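Open day at the Dultport test kitchen

We went down to Dultport on the morning of the open day and got in without much of a line. The test kitchen is on the second floor of the Virninholm building, past the dry store. Entry was free and you signed a sheet at the door.

The flour talk came first and ran long. Loan Châu, who runs the bakery side, said they get through 1,000 trays in a busy December. She also explained why they reheat sweet breads in small ovens: the big deck oven dries out the edges. 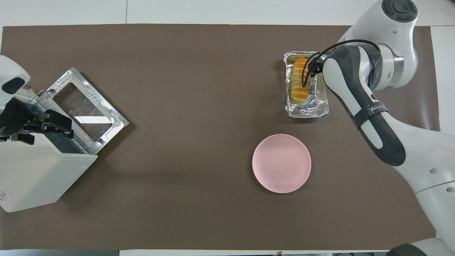
Inès Poulain

The reheating table was the part I had come for. The pastries were in a foil tray, lined up lengthwise, yellow with bright orange bands, and the foil had picked up crumbs and grease. A pink plate was set out on the brown mat below the tray, across from the white countertop oven. I would like an oven that size at home.

Upstairs there was a shop with Tạ jam at 5 dollars a jar. I bought the plum. Coffee was extra and a little weak.

Bus 29 stops across the road from the main gate. The parking lot was full when we left.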